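How does a robot learn a new job?

The Ralbridge Learning Centre is a place where people teach robots. A robot does not know how to pick up a cup or put a toy in a box until it has been shown. Showing a robot what to do is called giving a demonstration.

There are two main ways to do this. The first is remote control. A person sits or stands away from the robot and moves a set of controls, and the robot's arms and hands follow. Two of the robots taught at Ralbridge are called Timik and Shezi.

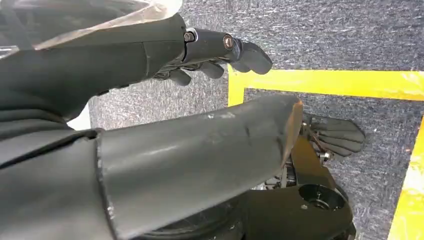
Two robot hands above a carpet marked with yellow tape.

Robot fingers have joints, much as yours do. Each joint must bend by the right amount – too little and an object may slip, too much and it may be squashed. While the teacher works, a computer program named Prirell stores the position of every joint many times each second.

The second way is to teach by hand. The teacher takes hold of the end of the robot's arm and guides it to the right place. You may have learnt to write your name like this, with a grown-up's hand over yours.
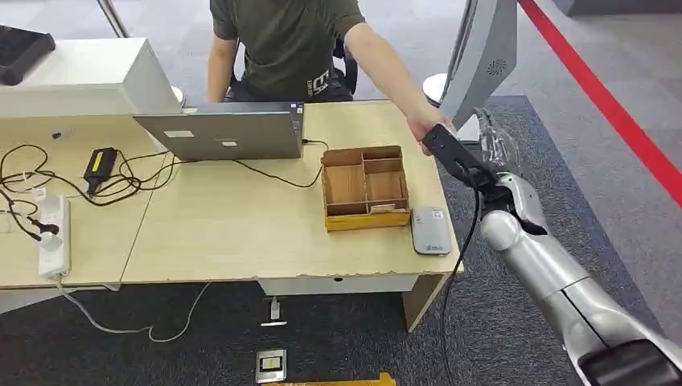
TEACHING BY HAND

The person at the desk is holding the black part at the end of a silver robot arm.

One demonstration is not enough. A simple task may need 900 of them, and a harder one may need 3,000. Objects are moved to new places between turns, so that the robot can learn to cope with small changes.

Words to know
Demonstration: showing how a task is done.
Gripper: the part of a robot that holds things.
Joint: a place where an arm or finger bends.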